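Workshop tips - keeping hand tools in order

Quick page this, mostly stuff I keep getting asked. Will tidy it up when I get a minute. Last changed 16 June 2018.

Chisels first. Most people's are blunt and they don't know it. Test on end grain of a bit of pine, not on your thumb. If it crumbles the wood, sharpen. If it leaves a shiny cut, leave it alone and get on with the job.

Flatten the back before anything else. Only the last inch or so matters, don't polish the whole length unless you enjoy that sort of thing. Wet and dry paper stuck to a piece of float glass does it fine. Start coarse, work up. Change the paper more often than you want to - worn paper just rubs.

Then the bevel. 25 degrees for paring, 30 if you hit it with a mallet. Honing guide if you have one. I use an old Engström that came in a box of bits, wheel squeaks, still good. Drop of oil on the axle.

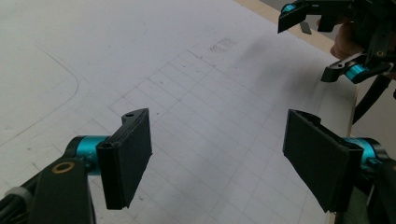 Burr. Feel for it along the whole edge, corner to corner. No burr, not done. Take it off with a few light strokes on the back, then a strop. Leather glued to a flat offcut, rough side up, any metal polish.

Plane irons the same but knock the corners off very slightly so they don't leave tramlines.

Handsaws. Hardpoint ones can't be resharpened, so when they go, cut the blade up for scrapers. Tin snips won't manage it, use a cutting disc and goggles. Older saws are worth filing. Clamp low in the vice, just the teeth showing, or it screams and chatters. Same number of strokes each tooth. Mark where you started with a felt pen, you will loose your place otherwise.

Candle wax on the saw plate. Rub it on, both sides. Same on the sole of a plane and on screw threads going into oak.

Rust. Light rust comes off with a razor scraper held flat and a bit of oil. Heavier stuff, citric acid from the home brew shelf, one tablespoon to a pint of warm water. Overnight at most. Rinse, scrub with a nylon brush, dry straight away with a hairdryer, oil. Don't put anything brass in the same tub and take wooden handles off first.

Don't leave it in all weekend. I did that with a Nasmont drawknife and it came out grey and pitted.

Oil for storage - camellia is nice, sewing machine oil is cheaper. Thin. A rag in a jar with the lid on, wipe each tool as it goes back. Linseed rags are another matter, they can heat up and catch fire on their own. Lay them out flat outdoors to dry and then bin.

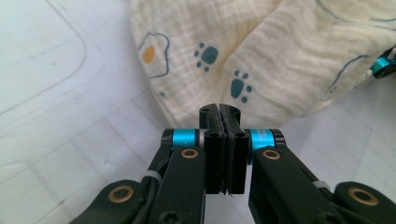

Indira Kartha wrote in to say that she gave up on oil for anything touching pale wood, as it left marks on her sycamore, and went over to paste wax. One coat in October, buffed off, does her through till spring in an unheated shed. Wipe the edge with white spirit before the first cut, she adds. Fair enough. I'd still oil the saws.

She also asked about handles so:

Loose hammer head. Soaking it in water is a cheat, it tightens for a day then goes looser than before. Drive the head on by banging the butt end of the handle down on the bench, then a new wedge. Still loose, new handle. Ash or hickory, grain running in line with the head.

Loose file handles, get a screw-on one. Never use a file with no handle, the tang goes straight into your palm.

Files clog on aluminium. Rub chalk in first. Clean with a file card, pushing along the teeth, or for stubborn bits the flattened end of a piece of copper pipe.

Screwdrivers. Regrind flat tips square, quench in water every couple of seconds so they don't go blue. Cross head ones, bin when rounded. Pozi and Phillips are not the same and most of the chewed screws I see are from mixing them up. Pozi has the extra little lines between the slots.

Spanners and sockets - store by size, obvious, but put a dab of nail varnish on the ones you reach for most. 10 and 13 on mine are red.

Vice. Undo it fully once a year, brush the screw out, grease. My Ernero had years of sawdust packed round the nut, turned like a different vice after.

Storage. Open racks beat drawers for anything with an edge. If it has to be drawers, line them and give each chisel a slip of split garden hose on the end. I had a Skundivetti tool roll for a while, canvas, held the damp terribly. Fine for the van, not for the shed.

Drill bits next time, thats a page on its own.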